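In Defense of the Dark Cloth 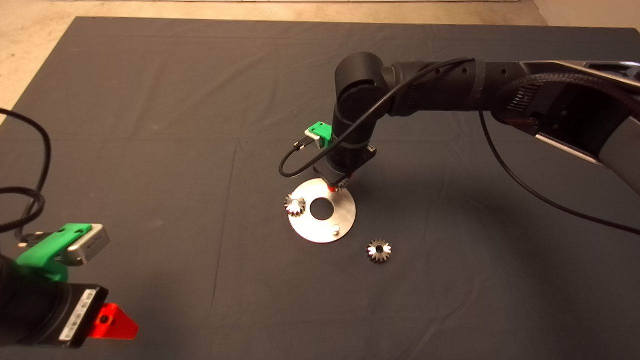 Plukanden, Issue 19, p. 30

I used to put small metal parts together on a bare tabletop, and I'd fight you over it. Well, I've switched! A big charcoal cloth under the work is the best thing I've done for my bench (and my temper). A bevel gear shows up against it, teeth and all, and a silver disc with a short peg on it practically glows. Wrinkles? Leave them. I know people who iron theirs, and I think they're nuts – spend that time on the gears.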